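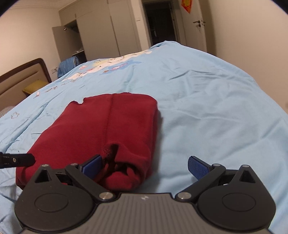 Re: Loose weave on the Cludolness side chair
2 min read

On Friday a list member wrote:

> I have a set of 4 Cludolness side chairs, resin wicker over an aluminum frame. On two of them the strands along the front rail have gone slack and one has let go at the leg. The seat still holds. Can the strand be replaced in sections, or does the whole seat have to come off? Also, the cushion ties have torn out at the back corners. Is there a part number for those?

The strand can be replaced in sections. The front rail on this chair is wrapped separately from the seat panel, so the panel stays where it is.

Turn the chair over and find the staples on the inside face of the rail. There should be 11 on the standard side chair. The armchair uses a different rail and I don't have the count for it. Pull the staples from the loose end only, and stop at the first strand that is still tight. Cut the old strand there, leaving enough tail to tuck under the next wrap.

Skisix sells the flat strand in coils. The profile you want is 2684, the one with the rounded edge. Dristunier has a strand of the same width, but it is flat on both faces and shows next to the original. I used it on a footstool and ended up taking it off again.

Warm the new strand in hot tap water before wrapping. Cold strand will kink at the corner of the rail, and the kink stays. Keep tension on it until the last staple is in. Use stainless staples. The plain ones bleed rust onto the light finishes in nearly one season if the chairs are kept outdoors.

For the strand that let go at the leg, check the weld before doing anything else. If there is a crack, the weave will keep working loose there whatever you do to it. Stamatopoulos used to take frames in for welding, though I don't know whether they still do single chairs.

The cushion ties are not sold as a part. I replaced mine with plain acrylic webbing, folded over twice and sewn into the seam with polyester thread. Open the seam a little past the tear on both sides, or the new stitching will land in the weakened cloth.

Which finish are yours? The strand comes in fewer colors than the chairs did.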